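Curnatholm 露营车租赁 常见问题

搜索 请输入关键词 搜索

更新日期：2025年8月26日

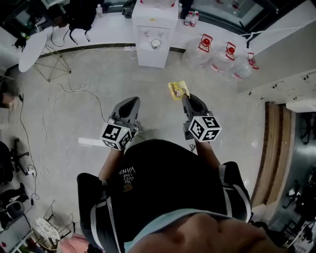 租车时需要带哪些证件？
取车当天请带上驾照原件、身份证或护照，以及付押金用的信用卡。驾照须满一年，复印件和手机照片不能代替原件。

Zetar 和 Willard 两款车有什么区别？
Zetar 睡两人，车身较短，停普通车位即可。Willard 睡四人，带固定床和推拉桌，车高较高，进地下车库前请先看限高。

每天的里程有限制吗？
每天含188公里，按整个租期合并计算，超出部分还车时结算。租满23天的订单不限里程。

可以带宠物吗？
Zetar 可以，每车限一只，另收清洁费。Willard 暂不接受宠物。

水箱和电瓶能用多久？
清水箱容量为40升，两个人做饭洗漱大约够用两天。副电瓶在行驶中充电，营地有外接电源时也可以插电。冰箱请调到低档过夜。

冬天能租吗？
十一月起只出租装了驻车暖风的车辆，数量不多，建议提前预订。夜间气温低于零度时，请放空灰水箱。

在哪里取车和还车？
取还车都在 Darwish 路101号院内，门口有临时停车位。晚于约定时间还车，请提前打电话，未通知的按一天计费。

订单怎么取消？
登录后在“我的订单”里操作。取车七天前取消全额退款，七天以内扣除一天租金，押金原路退回。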